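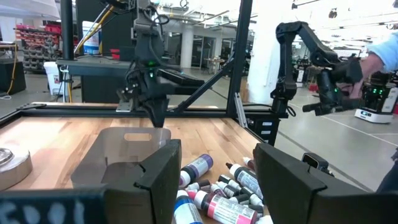

4. Sorting and storing small squeeze bottles

This section covers the first fill of a Noltura clear bin with small squeeze bottles, and the routine check afterward. Read section 3 (Cleaning the bin) before you start.

4.1 Before you begin

You will need:
One clear bin with handle cutout
A flat table or counter, wiped clean and dry
Paper towels
A fine-point permanent marker
Blank labels (a sheet of 24 is supplied)

CAUTION: Do not store medicines, eye drops or adhesives in the same bin. Bottles of this size are easy to confuse by touch, and cap color is not a safe way to identify contents.

4.2 Sorting

1. Place the empty bin on the table with the handle cutout facing you.
2. Lay all bottles out next to the bin. They do not need to stand up at this stage.
3. Check that each cap is fully closed. Turn screw caps clockwise until they stop. Press flip caps until they click.
4. Wipe each bottle from the cap down. Residue around the neck will glue the cap shut over time.
5. Read the label on every bottle. Set aside any bottle with a label that is missing or cannot be read.
6. Group the bottles by contents first and by cap color second. Makers reuse cap colors across different products, so a purple cap from one range may have no connection to a purple cap from another.
7. Separate any bottle that is larger than the rest. Larger bottles go in last.

NOTE: If two bottles hold the same product, mark the older one "1" on the label. Use it first.

4.3 Loading the bin

1. Stand the small bottles upright in the bin, caps up, starting at the rear wall.
2. Turn each label toward the handle cutout.
3. Fill one row before starting the next. Leave a finger's width between the last row and the front wall.
4. Place larger bottles at one side, against the wall.
5. Lift the bin by the cutout with one hand and support the base with the other. If bottles tip over, the bin is underfilled — insert a divider (Merero type, sold separately) and repeat from step 1.

CAUTION: Do not load above the lower edge of the handle cutout. Bottles may fall out when the bin is tilted or pulled from a shelf. The load limit of 2,000 grams applies to the bin and its contents together.

4.4 Placement

Keep the bin out of direct sunlight and at least 50 cm from a heater or stove. Clear plastic does not protect the contents from light. On open shelving, place the bin no higher than eye level so that the labels can be read without tipping it.

4.5 Routine check

Every 7 weeks, take out all bottles and inspect the base of the bin for leaks. A leaking bottle should be moved to a sealed bag or discarded — do not tape the cap. Replace worn labels before returning the bottles.

For lids and stacking, go to section 5.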